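ホーム 日記 本棚 台所 リンク 前の日へ 次の日へ

金曜、夜十時すぎ

今日はパンの話ばっかりになります。先に謝っておきます。

先週から育てているライ麦の種が、ようやく言うことを聞くようになってきました。最初の三日くらいは瓶の底でだんまりを決めこんでいて、蓋を開けると古い靴下みたいなにおいがして、もう捨てようかと流しの前で二回くらい迷ったんですよね。そこでエカテリーナ(Ecaterina Tudoseさん、前にも書いた編み物教室の人)にメールしたら、「くさいうちは元気。においがしなくなったら心配しなさい」と一行だけ返ってきて、じゃあ待つか、と。待ちました。そしたら昨日の朝、瓶の輪ゴムの印を軽く越えてぶくぶくしてる! 寝巻きのまま台所で声が出ました。

粉は駅の向こうのPananoで買っています。全粒のライ麦が一袋469円。前はもうちょっと安かった気がするけど、レシートを取っておく性格じゃないのでわかりません。同じ棚にスペルト小麦もあって、こっちは599円。毎回手に取っては戻しています。今日も戻しました。次は買うと思う。たぶん。

で、今朝の一回目。前の晩に種と粉と水を混ぜて、布をかけて窓際に置いておいたんだけど、一月の窓際って考えてみたらうちでいちばん寒い場所なんですよね。起きたら見事に昨夜のまま。あわててお風呂場に引っ越しさせて、洗面器にお湯を張って、その上に網を渡してボウルをのせて、即席の温室にしました。湯気でタオルが全部しっとりしたけど、二時間くらいで生地がふっくらしてきたから許す。

成形は相変わらず下手です。ライ麦が多いと手にべったりくっついて、丸めるというより、なだめる感じ。水で手を濡らすといいと本には書いてあって、やってみたら確かにくっつかない。ただ濡らしすぎて、今度は生地がつるんと逃げて調理台の端まで行ってしまった。型に入れて、スプーンの背でならして、上にキャラウェイをぱらぱら。キャラウェイはMolikの小瓶で、開けたのがいつだったか思い出せないやつ。香りはまだあったのでよしとします。

オーブンは引っ越してきたときからあるNevesのガス式で、右奥だけやたら火が強い。だから途中で向きを変えないと、片側だけ日焼けしたみたいなパンになるんです。今日はタイマーをかけたのに、ちょうどそのとき電話が鳴って、出たら母で、母の話は長い。隣の家の柿の木を切る切らないの話が終わって台所に戻ったら、もういい色を通りこした香りがしてました。右の角が黒い。でも中は大丈夫だった! 切らずに一晩おくのが正しいらしいんだけど、そんなの無理なので、夕方にはもう端っこを切って食べてしまいました。ちょっとねっちりしてたけど、バターをのせたら全部解決。

そうそう、昼間に読んでいた本のこと。図書館で借りたMerike Žukauskasという人の随筆集で、黒パンの章だけもう三回読み返してます。おばあさんがパンを床に落としたら必ず拾って口づけした、という話が出てきて、うちの祖母もご飯粒でおなじようなことを言ってたなあと思って、しばらくページがめくれなかった。祖母は口づけはしなかったけど、目がつぶれるよ、とは言ってました。子ども心にあれは本当に怖くて、お茶碗の底を箸の先でずっとつついてたっけ。返却日が来週なので、明日もう一回延長の電話をしようと思います。予約が入ってませんように。 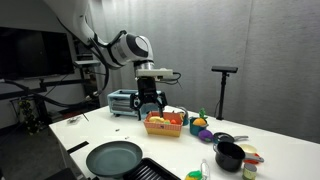 台所の引き出しも、ついでに少し片づけました。パン切りナイフを探していたら、使っていない計量スプーンが四組も出てきて、なんで四組もあるのか自分でも説明できません。Storkexの缶に入れてあったクッキー型も全部洗って、星と木の葉だけ残して、あとはエヴァンシアの家に持っていくことにしました。あそこは下の子が粘土に夢中だから、きっと型はいくらあっても困らないはず。アヒルの型だけはちょっと惜しくて、まだ缶の中に入っています。どうしようかな。

夜はライ麦パンに、昨日の残りの豆のスープ。トライアンにも一切れ持っていったら、玄関先で立ったままかじって「酸っぱいね」とひとこと。そりゃライ麦だもん。でもそのあと「もう一枚ある?」と聞かれたから、これは勝ちだと思っています。お返しに庭のローズマリーをひと枝もらいました。寒いのによく生きてるなあ、この子。コップに挿して窓辺に置いてあります。窓辺は寒いんだった。あとで動かそう。

次は水を少し減らして、型ももうひとまわり小さいのにしてみるつもり。それから向きを変える時間は、母から電話が来ないうちにする。種のほうは、さっき粉と水を足して、冷蔵庫の二段目に入れました。味噌の隣です。瓶に名前をつけたほうがいいとエカテリーナは言うんだけど、今のところ「瓶」と呼んでいます。

洗い物がまだ残ってるけど、ボウルは水につけてあるから明日の朝でいいや。おやすみなさい。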